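Steamed Buns Are Back at the Wosa Food Room, and I Went Early

I promised you all a quick update on the bun mornings, so let me get it down before I forget half of it. The Wosa food room on Dhillon Street has started its breakfast table again after the summer break, and the steamed buns are back on it. If you were one of the people asking me at the farmers market whether they'd been dropped for good, no, they have not. I ate two. I would've eaten a third but I had my good shirt on and the line was getting long behind me.

For anybody new to town, the food room is the long space upstairs from the old Bruller hardware store, the one with the green awning. It opened in March as a place to try out small food ideas before anyone goes and rents a real kitchen. There's been soup, there's been a flatbread month that I still think about, and there was one very strange week of savory oatmeal (sorry to whoever made it, I did try). The buns were the thing that stuck. They sold 483 of them over the spring run, according to the sheet taped up by the stairs, and then the whole thing shut down for the hot months and we all went back to toast.

Géza Kerekes is running the bun side again. He's been doing the dough himself and he told me he has changed it a little from the spring. There's less sugar in it now and he lets it sit longer before shaping. "People kept telling me they were eating them with eggs," he said, "so I figured the bun could calm down a bit." I can taste the difference, for what it's worth. In the spring they were close to a dessert. Now you could put just about anything next to one, and I say that as a person who brought her own jar of chili crisp in her purse.

The buns are plain for the moment, no filling. I asked about pork and I asked about red bean, and I got a maybe on both. Géza wants to get the plain ones steady first. He weighs out the flour on an old kitchen scale, then he kneads by hand, and he says the weather gives him more trouble than the recipe does. A muggy day and the dough goes slack on him. I have no advice there, my own bread comes out like a doorstop in any weather.

What I like best is how small the whole setup is. I had pictured one of those towers of baskets you see in restaurants, steam rolling all over the place, somebody yelling. Nope! It's an electric steamer pot on a white table, the kind of thing you could fit in a closet at home, with a clear glass lid and a metal tray with holes in it. The buns go from there onto a big white plate, and from the plate they go to us. I took my coffee over by the wall and just hung around for a while, because it smelled so good in there.

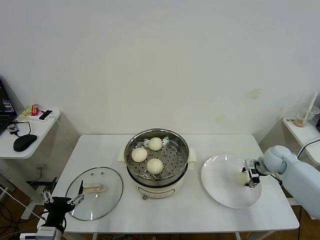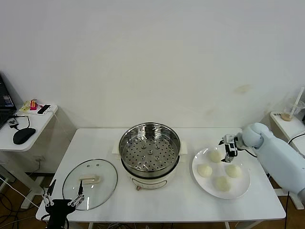 Steamer in the middle, lid on the left, plate on the right.

Page last changed: 8/26/24

Now for the useful part. Buns are 200 cents apiece on the sign, which made me laugh, so that's two dollars for those of us who don't carry our money in a sock. Cash or card, either one is fine. They start serving at eight in the morning and stop when the dough is gone. Géza makes enough for about 100 buns a morning and he's not planning to go higher this month, so please don't roll in at eleven and then write to me about it. I got three of those emails in the spring and I'm only the lady who writes the neighborhood news.

Bring your own container if you're taking them home. They do have paper bags, but a warm bun in a paper bag gets a damp bottom before you reach the corner, and then it sticks, and then you're peeling paper off your breakfast at a red light. A lidded box with a dish towel folded inside works great. That was my mother's trick with dinner rolls and it works just as well with these.

I also asked how to warm them up the next day, since I know that's the first thing some of you will want to know. Géza's answer is to steam them again for a few minutes, straight from the fridge, with a bit of space between them so they don't glue themselves together. If all you have is a microwave, wrap the bun in a damp paper towel and go in short bursts. Don't walk away from it. I walked away from one in April, no names mentioned, and you could've played hockey with it. They freeze fine, too. Freeze them flat on a tray first and bag them up after.

While you wait there are a few stools along the window side and a pot of coffee you pay for on the honor system. The tea is from Naretti, the little shop around the corner that does the loose leaf stuff, and they've put together a smoky black tea to go with the buns. I'm a coffee person to the bone and I had a second cup of that tea. There's also soy sauce, a black vinegar, and a bowl of chopped scallions, and you help yourself. The vinegar is the one to get. Just a few drops, tear the bun open first.

A couple of people have asked me about the stairs. Yes, they're still the only way up from the street door, and yes, they're steep. If stairs are hard for you, come around to the loading door on the Bruller side and ring the bell, and somebody will take your order and bring it down. Parking is the same as it ever was, meaning try the lot behind the library. The number 152 bus stops almost right outside, and that's how I came, with my chili crisp riding along on my lap.

One more thing and then I'll quit. There's talk of a bun shaping evening later in the fall, where you'd make a few yourself, steam them there, and carry them home. Nothing is settled yet. Géza says he needs more table space and a second steamer before he would try it with a group, and he'd like to get a feel for how many people would come. There's a sign-up sheet by the stairs, right under the one with the spring numbers. My name is on it already, along with my sister's (she doesn't know yet). If kids would be coming with you, write that down too so they can plan for it.

I'll put up another note when the filled buns show up, or if the hours change. And if you go this week, tell me how yours were and what you ate with them. A neighbor of mine swears by peanut butter and sliced banana. I haven't been brave enough, but I do have one bun left in the freezer, and there's a banana on the counter that needs using.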